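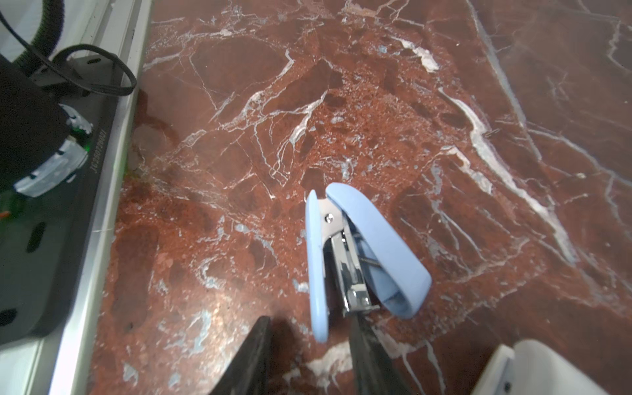

The light blue stapler, open, with the gripper on its base. Stapler task, Wi team.

ROBOTICS CLUB NEWS

Quick one this time, everybody is behind on everything.

The stapler task is on. For those who missed the last meeting: the arm has to take hold of an open stapler, fold it shut, and set it down inside the taped square. Sounds easy. Is not. The top wants to swing, the base wants to slide, and if the fingers pinch too close to the hinge the whole thing twists. Ye-ji Sun has been pushing for a grip low on the base, and the Wi team is going with that for now. Jae-hoon Yook still thinks we should go for the cover first. Both will get a turn.

Where we are: 40 practice runs logged, 26 good ones. A run counts as good only if the stapler ends up closed AND inside the square, no helping hands. Please write down the bad ones too, with a word or two on what went wrong. "Failed" tells us nothing. "Slipped at hinge" is great.

Open practice is Saturday, October 10, 2020, doors at 10. Bring your own laptop and charger. Masks on the whole time, and only 3 people at the arm, the rest of you can work on code at the tables. New members welcome, you dont need to know any programming to start. Somebody will sit with you.

Things we need:
- staplers, any size, old is fine. Take the staples out first please!!
- someone who can solder, an hour maybe
- the short hex key. Whoever has it, bring it back, no questions

Trerska, our scheduling page, is updated with the new time slots. If your name is on there twice, delete one. If it isnt on there at all, you didn't sign up, go sign up.

The Rollance meet is in November, day still to be confirmed. It will be stapler plus one suprise object, and the judges hand that over on the spot. So do not tune everything to one stapler. The Zutent team did that last year with the tape dispenser and it was a long afternoon.

Parents, the permission form is the same as last year but we need a fresh signature. Paper or scan, either one. Hand it to Ye-ji or leave it in the club mailbox by the office.

More next issue, plus the T-shirt vote.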